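Print this page | E-mail this page

Ticket: Plurna sync client uploads stall on large folders
Status: Closed (workaround)
Opened: November 2022
Product: Plurna desktop client, Baltholm storage plan

Original report

Uploads from our office stop at the same place every time. The folder has 1,000 files in it, mostly scanned invoices and a few spreadsheets. The client gets to 400, says "Finishing up," and stays there until I quit it. Status icon is green the whole time. I don't trust that green icon any more.

Already tried, so please don't send me the list: restarted the machine, signed out and in, reinstalled the client, turned off the antivirus.

Reply from support

Thank you for contacting us. This is usually caused by a slow connection. Please run a speed test and move closer to the router.

Customer update

The machine is wired to the router. The same folder went up to a different service over lunch without a complaint, so I have doubts about the slow connection theory. Log attached. The line that repeats is "queue full, retry deferred." I would like somebody to read it before the next reply.

Reply from support

We have read the log. The client holds a queue of pending uploads and is meant to clear it as files are confirmed. On your account the confirmations are not coming back. Please clear the local cache (Settings, Advanced, Reset local index) and let it rebuild.

Customer update

Cleared it. The rebuild took most of the afternoon. The upload now stops at 600 instead of 400. I suppose that counts as movement, but I wouldn't call it a fix, and I'd like the ticket left open. It was marked "Resolved" an hour after your last message, before I had said a word.

Also, your help page says there is no limit on the number of files in a folder. The forum says there is. Which one was written by someone who has used it?

Reply from support

Ticket reopened, sorry about that. There is no fixed limit, but the queue can fill when a proxy drops the confirmations. Are you behind one?

Customer update

We are. It's a Tridatgate box that came with the office. I added your upload address to its bypass list and the folder finished overnight. I compared the file list on both ends myself and they match. The client still showed green during every failed attempt, and no one has explained that part. Close it if you must, as a workaround.

Found helpful by 5 people | 0 comments | Share

Related tickets
- Green status icon shown while offline
- Reset local index removes folder colors
- Altıntaş scanner saves files the client skips
- Duplicate folders after changing computers 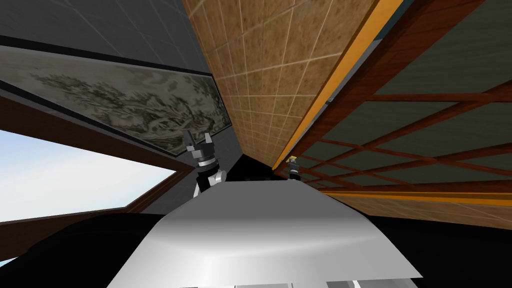
Does resetting the local index delete files from the server?
It only clears the client's own record of what has been uploaded, and the files on the server are left as they are.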